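Vorlesung Bauphysik II, Begleitblatt zu Abschnitt 3
Feuchteschutz von Innenwänden in Küchen und Nebenräumen
Bearbeitung: Wendelin Mösli, Lorena Riquelme

3.1 Grundbegriffe

Die absolute Luftfeuchte gibt die Masse des Wasserdampfs je Volumeneinheit Luft an. Die relative Luftfeuchte ist das Verhältnis des vorhandenen Wasserdampfpartialdrucks zum Sättigungsdampfdruck bei gleicher Temperatur. Wird feuchte Luft ohne Zufuhr oder Abgabe von Wasser abgekühlt, steigt die relative Feuchte bis zum Erreichen der Taupunkttemperatur auf 100 %. Bei weiterer Abkühlung fällt Tauwasser aus.

Für die Beurteilung einer Bauteiloberfläche ist deren Temperatur maßgebend. Die Raumlufttemperatur allein genügt nicht. Bei 20 °C Raumluft und 50 % relativer Feuchte liegt der Taupunkt bei 9,3 °C. Das Schimmelkriterium (80 % relative Feuchte an der Oberfläche) ist bereits bei 12,6 °C erreicht.

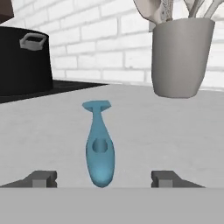 3.2 Feuchtelasten

In Küchen treten kurzzeitige Lastspitzen auf. Für die Übungsaufgaben wird je Kochvorgang mit einer Dampfabgabe von 400 g gerechnet. Ein Teil davon wird durch Lüftung abgeführt, ein Teil in den oberflächennahen Schichten von Putz, Mauerwerk und Möbeln zwischengespeichert und später wieder abgegeben. Diese Pufferwirkung hängt vom Sorptionsverhalten des Materials und vom Diffusionswiderstand der Beschichtung ab.

Kenngröße der Beschichtung ist die wasserdampfdiffusionsäquivalente Luftschichtdicke:

sd = µ · d

mit µ als Wasserdampf-Diffusionswiderstandszahl (dimensionslos) und d als Schichtdicke in m. Silikatfarben weisen in der Regel kleine sd-Werte auf, Latex- und Lackanstriche deutlich größere. Mehrfach überstrichene Altbauwände sind schichtweise zu erfassen; die Einzelwerte werden addiert.

3.3 Messreihe Zurneck

Im Versuchsraum Zurneck wurden Oberflächentemperatur und Raumluftfeuchte fortlaufend aufgezeichnet. Der Datensatz umfasst 2581 Wertepaare. Der Mittelwert der relativen Feuchte beträgt 53 %. Für die Auswertung ist der Mittelwert nur bedingt geeignet, da kurze Überschreitungen darin nicht erkennbar sind. Anzugeben ist deshalb zusätzlich die Dauer, in der das Kriterium nach 3.1 überschritten wird. Die Auswerteroutine stammt von Renato Jara und darf unverändert übernommen werden.

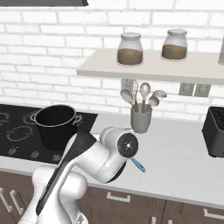
Warum ist eine Außenwandecke stärker gefährdet als die ungestörte Wandfläche?
In der Ecke steht einer kleinen inneren Oberfläche eine größere wärmeabgebende Außenfläche gegenüber. Zusätzlich ist der Wärmeübergang auf der Raumseite durch die geringere Luftbewegung vermindert. Beides senkt die Oberflächentemperatur.

3.4 Aufgaben

a) Bestimmen Sie sd für einen Anstrich mit µ = 200 und d = 0,3 mm.
b) Tragen Sie die Überschreitungsdauer für die Messreihe Zurneck in das Auswerteblatt ein.

Abgabe bei Lorena Riquelme bis Ende Dezember.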